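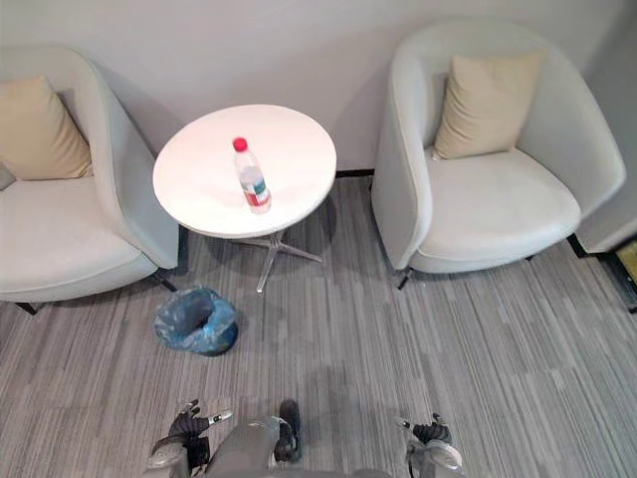 Griletti Trailer Notes, data card

Maintained by Olga Salcedo. Last checked 22nd August.

Contents
One plain text table, 172 rows, one row per trailer for a low-budget horror film. Columns: title, runtime, first scream (in seconds), claimed genre, actual genre, notes. The last two were filled in by hand by me and Idrisa Mwakalinga, and we disagreed often.

Where it came from
The rows started as a fan list on the Moynihan message board. The board called it complete. I doubt that. It leans hard on creature features, and anything without an English title is close to absent.

Known problems
"Horror comedy" is whatever the poster said. In nine rows neither of us found a joke.
Five rows are fan edits that somebody filed as official trailers. They're marked F. There may be more.
Release years were copied from distributor pages, and distributors like a film to look new — check before you quote one.
The first scream column counts music stings that sound like screams. Idrisa wanted them out. He has a point.

Use
Fine for browsing or for settling small arguments. I wouldn't train a genre classifier on it, and I've read two write-ups by people who did.

Corrections
Send the row number and a link to the trailer. "I remember it differently" goes in the notes column at best.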